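Home | News | Business | Opinion | Events | Contact

Meltness says its jeans need fewer washes. Its numbers need a closer look

Denim seller Meltness wants shoppers to leave their jeans out of the washing machine until they have worn them 6 times. The company launched the campaign in December with posters in its stores, a new hang tag and a claim that customers who follow the advice are "happier with their denim." How much happier, and compared with whom, is harder to pin down.

The claim rests on a survey of 1,131 customers. Of those, 558 said their jeans looked "as good as new or nearly so" after a season of washing less. That is a little under half. The posters call it "what our customers are telling us," and leave out what the rest of them said.

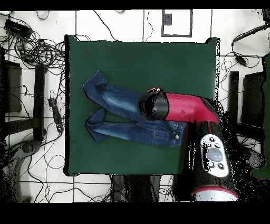
Percy Giraldo wrote to us that he had filled out the survey at a Meltness checkout and was never asked how often he washed his jeans before the campaign. Without that answer, he said, he couldn't see what the company was comparing anything to.

We couldn't either. The three-page summary Meltness sent us has no group of customers who kept washing as usual. It doesn't say how old the jeans were or whether people dried them on a line or in a machine. It does mention a discount code for taking part.

Then there is the spray. Two weeks after the posters went up, the chain began selling Rultitz, a fabric freshener made by its supplier Godeck, from a rack next to the jeans. Meltness calls the timing a coincidence. The hang tag tells customers to "refresh between wears," and the freshener's label uses the same three words.

Washing jeans less often is hardly a new idea, and plenty of people do it without a poster. Less washing means less water used, and dark denim tends to keep its color longer. A store could say that much and stop there.

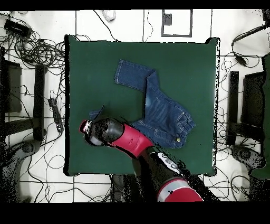
Gladys Betancur thinks we are being too hard on the chain. In her view any advice that gets people to run fewer loads is good advice, and shoppers are old enough to walk past a bottle of spray.

Perhaps so. Meltness says a second survey, with 1,605 customers, is now under way. Asked whether it would publish the full set of questions this time, a spokesperson said the company was "looking at the best way to share the story." We have asked for the questions anyway.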